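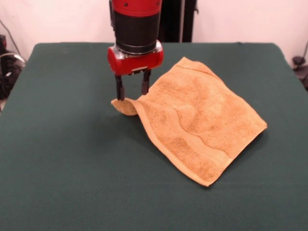
*Crédit photo : Rasmus Hunt*

Chez moi, les sacs en papier kraft s'entassent entre le frigo et le mur depuis des années. Ceux du pain, ceux du primeur, ceux de la pharmacie... Mon mari en avait compté 42 au mois de juillet et voulait tout descendre au bac ! J'ai négocié, et depuis je m'en sers pour de bon. Voici comment je fais, en vrac.

## Pour le rangement des légumes

Les pommes de terre d'abord. Je retrousse le haut du sac sur deux ou trois centimètres (ça le tient ouvert, et il s'affaisse moins), je remplis à moitié, pas plus, et hop, dans le bas du placard, à l'abri de la lumière. Les oignons ont leur sac à eux, loin des patates, sinon tout le monde germe. Pour l'ail, je perce quelques trous avec la perforatrice du bureau.

Les champignons, c'est ma plus belle découverte. Sortis de leur barquette filmée et glissés dans un petit sac au frigo, ils restent fermes plusieurs jours, alors qu'avant je les retrouvais tout gluants le surlendemain. On change le sac s'il devient humide.

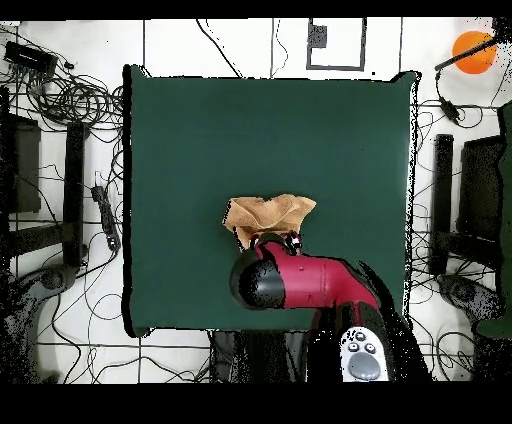

**Peut-on conserver la salade de la même façon ?**

Mieux vaut éviter : le papier boit l'humidité et les feuilles ramollissent vite. Je la garde dans une boîte fermée avec un torchon propre au fond.

Pour faire mûrir des avocats durs comme des cailloux, on les enferme avec une banane, le haut du sac bien roulé, et on tâte tous les jours. Ma voisine Birutė fait pareil avec ses kiwis, elle ne jure que par la pomme à la place de la banane. On n'est pas d'accord, mais bon, ça marche dans les deux cas.

Et les herbes du jardin ! Le thym et l'origan sèchent très bien tête en bas dans un sac fermé par une ficelle, tiges qui dépassent. Les feuilles qui tombent restent dedans, je n'ai plus qu'à secouer. Pensez à écrire le nom dessus, j'ai déjà mis de la verveine dans une sauce tomate.
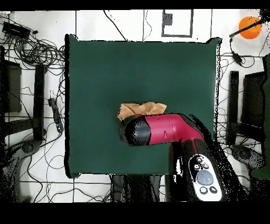 ## Pour le ménage et le bricolage

- **Les vitres** : un morceau de kraft froissé en boule, un peu de vinaigre blanc dilué, et on finit à sec avec un deuxième morceau.
- **La cire sur la nappe** : gratter le plus gros, poser le papier (côté sans encre), passer le fer tiède sans vapeur, déplacer le papier dès qu'il est gras.
- **Les chaussures** : roulé en boudin dans les bottes, il les aide à garder leur forme jusqu'à l'automne.
- **Les vis** : un petit sac par meuble démonté, scotché derrière une planche.

Les sacs tachés de gras, je les déchire en bandes pour le compost, entre deux couches d'épluchures. J'enlève juste les anses collées et les étiquettes avant.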